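Workshop Notes: Two-Arm Robot Build at Dirkbridge

The Stoltinby Shared Workshop is pleased to report progress on Orness, the two-armed robot being assembled by members at the Dirkbridge site. The project is led by Jaruwan Ongart and received a members' grant of $3000 in October.

Current work centres on handling light, easily damaged objects. A party balloon was chosen as the test piece, laid on a folded grey towel to limit rolling.
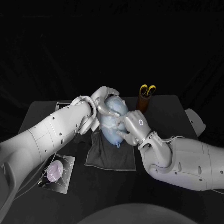

Both hands of Orness on the blue balloon, with the scissors stored behind.

Grip settings are adjusted one finger at a time, and the log now holds 145 entries. Members wishing to read it may request a copy at the front desk.

The second part of the program concerns thin and flexible materials, which the hands must fold, pass and release above the balloon.

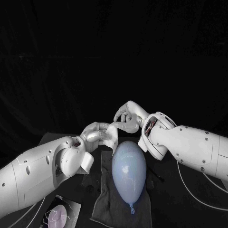 The left hand holding a folded white piece over the balloon.

Wiring at the wrists remains under review. Covers will be fitted once the routing is settled - until then, members are asked not to handle the arms. The remaining budget of $2000 is set aside for this work and for spare finger joints.

String and wire present a further difficulty, as both hands must grip the same piece without pulling it from each other.
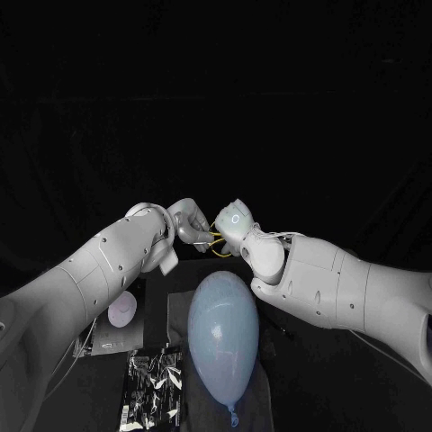
A thin yellow loop held between the two hands.

Members who would like to assist should write to the Ratanaporn Room bookings desk by 8/6/22. There are 7 places available, and a bench safety induction is required before the first session.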